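The Divided Plate Deserves a Place on the Adult Table

By Johanna Haslinger

A plate with compartments, a jar, a bottle with a red cap, a white box with a small label: I would call that a complete table setting for one person, and I would defend it against most of what is sold as tableware.

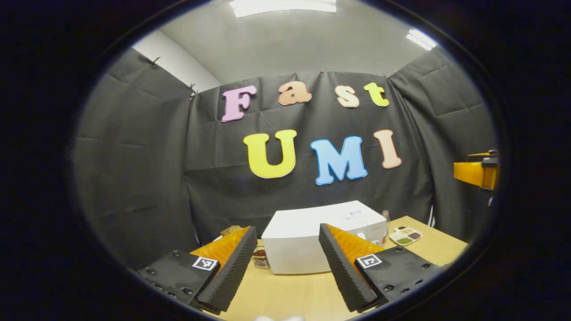
What the round plate does badly

The standard dinner plate is a flat disk with a shallow rim. It works well for a single item with a dry surface, such as a cutlet, a slice of pie or a sandwich. It works poorly for three or four small items with different moisture contents, and that describes most of the meals I eat at home and nearly all of the ones I eat at work.

The problem is drainage. Cooked greens release liquid for several minutes after they are served. On a flat plate the liquid moves to the lowest point, and on most commercial plates the lowest point is the center, where the starch is usually sitting. Rice absorbs it. Bread absorbs it faster. Anything breaded loses its crust from the underside, where the loss can't be seen until the fork goes in.

The usual remedy is to serve the wet item in a separate bowl. I have no objection to bowls, but each one adds a rim, a base and a footprint. A round bowl next to a round plate leaves an area between them that holds nothing except crumbs. Two bowls and a plate take up more of a small table than one divided plate does, and they need three trips through the sink where the divided plate needs one.

A wall a little under an inch high solves this. It costs almost nothing to form, and it lets green, brown and beige food stay green, brown and beige until the person eating decides otherwise.

The objection from dignity

Most of the resistance I hear is social. Divided plates are associated with school cafeterias, hospitals, airlines and toddlers. Thaddäus Koller, with whom I shared a test kitchen at Perkside for several years, refused to have one in the cabinet. His position was that an adult should be able to manage gravy.

I take the point as a statement of taste. As a technical argument it is weak. The same people who reject a plate with a wall in it will pay extra for a bento box, which is a divided plate with higher walls and a lid. They will order a thali, served on a steel tray with compartments or small cups, and praise the arrangement. The form is accepted everywhere except in the plain white version that costs the least.

The institutional association also deserves a second look. Cafeterias adopted compartments for practical reasons: service is fast, the server has one hand free, the diner has to carry the plate some distance, and the meal must arrive looking the way it left the counter. Those conditions apply in my own kitchen on most evenings. The distance is shorter, but the plate is still tilted on the way to the table.

Portions

Nutrition writers like divided plates for a reason I consider secondary, so I will keep it short. A compartment has a visible capacity. The large section of the plate I use takes 200 grams of cooked rice when filled level with the wall, and I know this because I weighed it once and have not needed to weigh it since. The plate is a measuring tool that also happens to be the thing I eat from.

I would not extend the argument to claims about eating less. I have watched people fill a compartment to twice the height of its wall. A divider gives information, and what is done with the information is up to the diner.

Where the argument gets more interesting is at the small end. A round plate makes a small portion look like an error. Two spoonfuls of pickled beans in the middle of a ten-inch disk look like leftovers. The same two spoonfuls in a compartment sized for them look like a side dish. Cooks who want to serve several things in modest amounts are therefore pushed by the round plate toward serving fewer things in larger amounts. I think this has done more harm to weekday cooking than any shortage of time. Four small dishes made ahead are less work than one large one made on demand, provided there is a sensible way to put them on the table.

Condiments belong in the same system

A divided plate handles the food. It does not handle the things added to the food, and this is where many otherwise well-planned settings fail.

My rule is that anything added in an amount smaller than a tablespoon should stay in its own container, within reach of the diner, and off the plate until it is wanted. Chili paste, vinegar, seeds and seasoned salt all fall under this rule. Sauce added in the kitchen is a decision made on someone else's behalf, and it can't be reversed.

Three properties matter in these containers.

The first is transparency. A small clear jar tells the diner what kind of thing is inside and how much of it remains. Reddish-brown contents could be a spice or a paste or several other things, so transparency does not settle everything, but it does settle the question of whether the jar is nearly empty. Opaque ceramic pots with matching lids fail this test completely. Every lid has to be lifted, and the one you want is the last one.

The second is a cap that can be identified at a glance. A red cap on a small clear bottle is good practice. Color on the cap is visible from above and from the side, it survives washing better than a paper label, and it can be matched to a category. At home, red is reserved for anything hot. Notburga Steiner, who trained me in this, used green for acids and white for salts and saw no need for a fourth color. I have never found a case that required one.

The third is size. A table container should be emptied within 13 days of filling. I arrived at that number by checking how long ground spices held their smell in clear glass on a table near a window, and I would not press it on anyone with a darker room. The general point stands: the table jar is a working quantity, and the stock belongs in the cabinet. A large jar on the table is a storage problem presented as a convenience.

The labeled box

I am less tolerant on the subject of boxes. A white rectangular box with a small printed label is the correct form for any dry item that comes to the table and goes back to the shelf afterward, and the label should be printed. Handwriting is acceptable in a household of one. In any larger group somebody will read "cumin" as "cinnamon," and the error will be found during the meal.

The label should be small. Large labels invite extra information, and extra information goes out of date. Content and month of filling are enough: "lentils, December." I once inherited a shelf of boxes from a catering outfit called Jokonska on which each label listed content, supplier, batch, price and recommended use. Seven of them were wrong in at least one field, and once I knew that, I stopped believing the others. They were all relabeled with two lines of text.

Placement of the label matters more than its wording. Upper right, on a long side, works for a right-handed person who lifts the box from the left or from the back, since the hand does not cover the text. Labels on the lid are useless the moment boxes are stacked, and worse than useless when lids are swapped in the wash.

Materials and cleaning

The strongest objection to the divided plate is the one its critics rarely raise. The inside corners are hard to clean. Where a wall meets the floor of the compartment at a tight angle, a sponge bridges the gap and leaves a line of residue. Dishwashers do better, but only if the plate stands at an angle that lets each compartment drain, and the racks in most home machines were designed for flat plates.

Buyers should look for a generous curve at the base of the walls. I run a fingertip along the joint; if the fingernail catches, I put the plate back. Glazed ceramic tends to pass. Thin molded plastic varies a great deal. Stamped steel nearly always passes, because the metal will not take a sharp corner without tearing, but it conducts heat so well that a hot side dish will warm the cold one next to it.

Nelly Giraldo has argued to me that this cleaning problem cancels the advantage over separate bowls. I disagree on the arithmetic. With a well-formed plate the extra scrubbing takes a few seconds per compartment. Washing, drying and shelving a bowl takes longer than that, and the bowl still has to live somewhere in between. On a badly formed plate she is right, and the badly formed ones make up most of the market.

What I would change

Manufacturers should sell divided plates with compartments of unequal depth. A shallow section for dry food and a deeper one for wet food would cover almost every meal I can think of. They should also stop printing pictures on them. A pattern under food hides scratches and residue, and plain white shows both.

The deeper section should sit on the side farthest from the diner. Current layouts tend to put the largest compartment closest, on the theory that it holds the main item. The effect is that the smaller, wetter items are reached across the larger one, and they drip on the way. Rotating the plate fixes this for now. I eat with mine turned halfway around, and have done so long enough that the usual orientation looks upside down to me.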